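Sunday, October 5, 2025 – bench two, parts sorting

Came in on a Sunday to finish the sort, a sentence I'd like read out at my next appraisal. Javiera had left the Lillano delivery in its sack under the sink, where it has been since August, quietly becoming part of the building.

Tipped the lot out and weighed it: 796 g of mixed clips and spacers, plus a biro. The delivery note says 350 clips. I make it 311, counted twice, the second time with the radio off. Emilian will have to write to them again. He enjoys that more than he lets on.

Went back to the yellow bins for this. The grey ones from Dumitrescu are a better size but they stack like wet cake, and I am not picking spacers out of the floor drain a second time. One long bin down the right for the clips, another on the left for everything that isn't a clip. 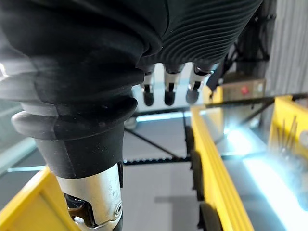
Do the spacers need sorting by thickness as well? Only the ones for the Waron order; the rest can go in together and Hagos will gauge them when he builds.

Glare off the bench is bad once the lamps are on. Clear clips more or less vanish in it. Tried turning the lamp to the wall, which gave me a very well lit wall. Catinca has a matt sheet left over from something and may part with it if asked nicely, so somebody other than me should ask.

Labels: job number is 3444, on the short end of the bin, facing out. Facing OUT. Mererid, I say this with love.

Still to do – the bent ones (in a mug, by the kettle, do not drink), a fresh count sheet, and find the lid for the clip bin. Biro is mine now.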